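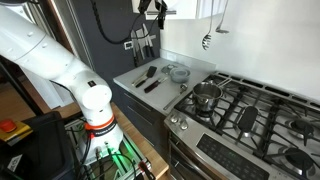
Home | Releases | Tickets & Downloads | Help Desk | My Orders

Filed under: Downloads, Vinyl Pre-orders, Solved

Gapless playback broken on the new Durán album (download version)

Status: Closed
Opened by: customer
Product: Vidon, digital download bundled with the double LP

Customer wrote:

Hello there, and first of all thank you for getting the record out to me so quickly, it sounds wonderful and the sleeve is a real treat. My trouble is with the download that came with it. On the vinyl, the whole of side two runs together as one long piece, with the organ drone carrying on underneath from one song to the next. On the download there's a little click and a hole of silence between every track, just long enough to make you jump. It's worst going into "Gondau", where the drums are meant to come crashing in over the end of the song before. I've tried it on my phone and on the old laptop in the kitchen and it does the same on both. I did wonder if I'd done something daft, so please say if I have!

Help desk replied:

Hello, and thank you for such a kind message, we've passed your words about the sleeve on to the people who folded them all. I'm very sorry about the gaps. You haven't done anything daft. Could you tell me which version you picked on the download page? There should have been a choice between MP3 and FLAC. It would also help to know what you're playing it with, as some players have a gapless setting that's switched off to begin with, and one or two have a crossfade setting that makes matters worse.

Customer wrote:

It was the MP3s, as my phone is nearly full and I can't bring myself to delete anything. I've found the gapless setting on the phone and it was indeed off, so I felt a bit silly, but I've turned it on and the gap has only got smaller. I can still hear the click. For what it's worth, my copy of the Berngate live album from you plays straight through without any trouble, and that's MP3 as well.

Help desk replied:

That's a very useful clue, thank you. I've now sat down with both albums on headphones (not the worst morning I've had on this desk) and I can hear precisely what you mean. The Berngate files were made from one long recording and split up afterwards, and the little bit of information that tells a player where each song truly starts and stops is all in place. On the Durán MP3s it's missing. Each one has a sliver of silence stuck on the front and the back, and your player has no way of knowing it should skip over it.

The FLAC files are fine, I've checked them all the way through, so if you can find the room for them that would get you listening tonight. In the meantime I've asked for the MP3s to be made again from the master.

Customer wrote:

I've put the FLACs on the laptop and they're perfect, the drums nearly had me off my chair. I'll hang on for the new MP3s for the phone. There's one more small thing while you're in there, if you don't mind. Track 10 shows up under a different artist on my phone, so it goes off and sits in an album all by itself.

Help desk replied:

I don't mind in the least. The artist name on that track had been typed without the accent, and phones will treat that as somebody else altogether. It's been put right in the same batch.

The new MP3s are up now. Your old link will work again, as I've reset the number of downloads on it. Please delete the old files from your phone before you put the new ones on, or it may hold on to the old names. If track 10 still wanders off after that, restarting the phone ought to make it look through your music afresh.

Customer wrote:

All done, and all lovely. I played the whole of side two on the bus and there wasn't a click to be heard, and track 10 has come home to the others. Thank you ever so much for taking it seriously, I half expected to be told to buy a new phone. Are there any dates planned for the band in the spring? I missed them in February with a stinking cold and I've been cross about it since.

Help desk replied:

I'm so pleased! Nothing is confirmed for spring yet, but the mailing list hears first, and you can join it from the My Orders page. I'll close this one now, but if anything else sounds odd just reply here and it'll open up again.

Contact the help desk | Delivery & returns | Privacy | Back to top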